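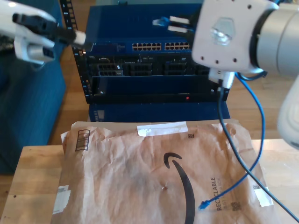
The two-arm cabling setup, with the switch at the top of the rack and the blue cable's plug resting on a mailer.

The number that got people's attention was 1,315. That is how many times, out of 2,448 attempts, the Palbridge group says its two-armed robot pushed a network plug into the right socket and left it there. The group's report came out in September and has been passed around since as proof that machines are ready to do the dull work in server rooms.

The engineer who ran most of those attempts does not agree, and said so within a minute of sitting down.

"It's a little better than half," she said. "If you hired a person who got the cable in a little better than half the time, you'd have a talk with that person."

She asked that her name be left out. She still works with the group and expects to go on doing so, and her quarrel is with how the result has been read. The report itself, she said, is mostly careful. The summary on its first page is less so.

The method, which the group calls Deravia, starts with a person steering both arms by hand through a task while the system records what the arms do and what the cameras see. The Palbridge team collected 1,675 of these recordings. A model is then trained on them and left to try the task alone. In the cabling work, that means finding a loose Ethernet cable, getting hold of the plug, turning it the right way up and seating it in a given port on a switch.

I asked what was new in that, as other labs have been training arms from human demonstrations for years.

"Not much in the recording part," she said. "What they claim is new is the clutter. Most people clear the table. These recordings were made with stuff around, on purpose. Packaging, other cables, furniture. The idea is that the model learns to ignore what doesn't matter."

And does it?

"It learns to ignore the stuff it was trained with. That's a different claim."

She had a case in mind. Late in the work, the group held back 200 attempts for a room the model had never seen, at a partner site in Riihimäki. The rack was the same make and the switch had the same layout. The floor was a different color and there was a window behind the arms. Those attempts are in the report, but they are folded into the total, and a reader has to go to a table near the back to pull them out again.

"I would have put them on page one," she said. "That's the only part that tells you anything about your own building."

She would not give me the success count for Riihimäki from memory, saying she didn't want to be the source of a wrong figure. She did say it was "clearly lower," and that the failures were of a kind she had learned to expect. The arm would pick up the plug well enough. Then it would bring it to the switch a few millimeters off, press, and stay there pressing.

"A person feels that right away. You wiggle it. You look. The arm has seen people wiggle, so sometimes it wiggles too, but it doesn't know why it's doing it. So it wiggles when it's fine and it pushes when it's stuck."

Flat, crinkly things gave trouble as well. When a plug lies on a padded paper mailer, the surface gives under the fingers, and the plug can roll as they close. She thinks the group was right to keep such cases in. What bothers her is that the report treats every start position as equal. A plug hanging free from a cable is one problem, she said, and a plug lying on something soft is another, and a single success rate hides both.

There is also the question of what counts as done. The report scores an attempt as a success if the plug is in the named port when the time limit runs out. No one checked for a link on each attempt. She raised this early on and was told a link check would slow the work down.

"Which is true, it would have. But a cable that's in the hole without clicking is the worst kind of cable. I would take one lying on the floor over that. At least you can see it."

I put it to her that the group might fairly answer that this is research, that a rate above one half on a hard task with two arms and a floppy cable is a real step, and that the product people are the ones who got carried away. She thought about that for some time.

"Yes, I'd sign that," she said. "It is a hard task. Cables are awful. Five years ago I wouldn't have believed the half. I just want the sentence to say half."

Clirnthorpe, the company that has licensed the method and plans to offer it to small hosting firms, has used stronger words in its sales material, among them "hands-free cabling." Asked about that phrase, she laughed and pointed out that a person sat next to the stop button for every one of the 2,448 attempts. She was that person for a good share of them. The report does mention it, in a line on safety, but leaves out how often the button was used. Those stops were scored as failures, she said, so the total is honest on that point. Still, a buyer would want to know how many times someone had to reach over.

What would change her mind? She wants the next round run by people who did not build the system, in rooms the builders have not visited, with a link check after each attempt and the results split by where the plug started. She also wants the videos of the failures released along with the good ones. At the moment the group's page has only the good ones.

"I've watched all the others," she said. "You learn a lot more from them. There's one where it plugs the cable in perfectly, lets go, and then the other arm comes over and pulls it out."

That attempt was scored as a failure. She checked.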